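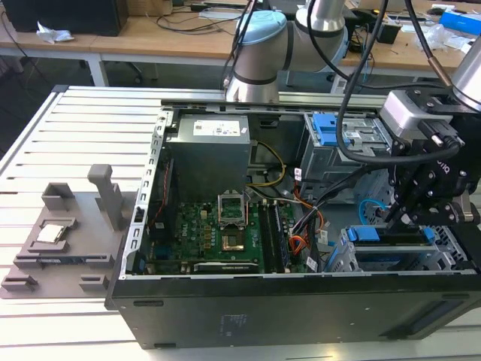 Arwel Ifans wrote in to say that a person with a screwdriver would have the processor out of an old tower before a robot had found the lever, and that he would want to see the sums before he paid anyone a monthly fee to prove otherwise.

We put that to Themba Shabalala, who runs the desktop line at Trisden. The firm sells a two-arm cell called Brirkine to companies that repair and strip office computers. It can be bought outright or taken as a service, with Trisden looking after the programs and the grippers.

"He's right about the speed," Shabalala said. "If you race one good technician against one cell on one computer, the technician wins. I've lost that race myself, on the cell's side, in front of a customer. It was the third computer after lunch where it got interesting, and by the end of the shift the gap was a lot smaller."

Brirkine works on towers laid on their side with the side panel already off. Taking the panel off is still a job for a person, as is deciding whether the computer is worth doing at all. Shabalala said the firm had tried to include panel removal and dropped it in May. Every maker has its own catch, and some of the catches are broken by the time the computers arrive.

The part customers ask about most is the processor. Next to the computer there is a grey 3D-printed fixture with a square pocket for the chip, and the cell is taught the position of that pocket before anything else.

"The pocket is the cheapest part we supply and I'd say it gets the most redesigns," he said. "If the chip sits flat, everything after it is easy. If it sits at a slight tilt, you pick it up at a slight tilt, and then you're putting a slight tilt into a socket. You don't want that. So people get a printed part, and if they wear it out they print another. We give them the file."

He would not be drawn on the idea that a printed part looks cheap beside two robot arms. "It looks like what it is. Some buyers want it milled. We'll quote for milled. They usually go back to printed when they see the quote."

The second arm is where he thinks the money is earned. One arm can deal with the chip while the other goes to the drive bays, and the gripper there has a camera mounted on it so that it can look at a bay before reaching for a handle. Blue plastic latches and handles are a help, he said, because they stand out well against grey metal. Bays with a plain metal clip take longer to teach.

Cables are the weak point. Shabalala brought this up before we did. A loose data cable can lie anywhere between the memory and the drive cage, and the cell has no reliable way of moving one aside.

"We ask the operator to tuck them. There's a page in the manual with drawings. If a cable is across the thing we need, the cell stops and puts the light on, and somebody walks over. I'd sooner it did that than pulled."

How often does somebody walk over? The only long run he was willing to talk about was at Hotesano, where the cell has handled 1,016 towers. It stopped for help on 43 of them. Most of those stops were cables, he said, and a few were processor levers that had been bent before the computer came in. He did not have the split to hand and said he would send it on.

Ifans's point about the monthly fee got a shorter answer. Trisden quotes each site on its own and does not publish a price. Shabalala accepted that this annoys people. The service contract covers 2 visits a year and remote changes to the programs, and the customer pays for gripper fingers, which wear. A set of 4 comes with the cell.

"If you've got a shelf of thirty mixed computers, please don't ring us," he said. "You'll spend longer teaching it than stripping them. It makes sense when you've got one model by the pallet, or maybe three models, and they keep coming. A council swaps out its offices, a bank does the same. That kind of work is dull and it's hard to keep staff on it."

Kasprzak, the other name that comes up when repair firms talk about this sort of equipment, uses a single larger arm with a tool changer. Shabalala said he had seen it working and thought it was well built. His objection was to the time spent swapping tools. He also said that a single arm takes up less bench, which matters in a small workshop, and that he had sent one enquiry their way for that reason.

He was less sure about putting computers back together. The same cell can place a chip as well as lift one, and a few customers want it to fit better processors into towers that will be sold on. Trisden offers this on request – for one model so far.

"Closing the socket is fine. Memory is harder, because you have to push, and you have to know how hard you pushed. A person gets a click. We get a number, and then we have an argument about the number."

Would he let it loose on his own computer? "With the drives backed up, yes."

Trisden is taking bookings for trial days at its own workshop, the next being 16th October. Visitors are asked to bring at least two towers of the same model with the side panels off, and to leave the cables as they found them.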